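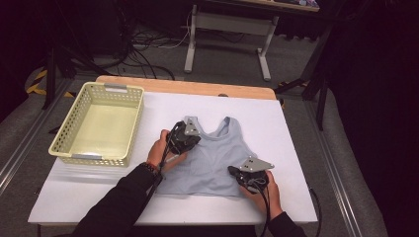 Sleeveless top laid flat on the white board, one gripper at each side.

February 25, 2019. Osley workshop, storm damage log.

The overnight wind brought down a large limb at the Lirmont house, and it struck the porch roof on the street side. The city arborist's notice closes the front walk until further word. Two porch posts have shifted and will need bracing before any roof work begins.

Baluyot delivered 4 tarps and 500 feet of rope. One tarp has a torn grommet and was set aside for return. The Jandden quote for limb removal excludes hauling; a revised quote has been requested.

Sections of the trunk wider than 50 inches are to be left in place until the preservation office has recorded them. The July inspection report lists the same tree as sound. A copy is in the Lirmont folder.

Open: porch post measurements, gutter brackets, key to the side gate.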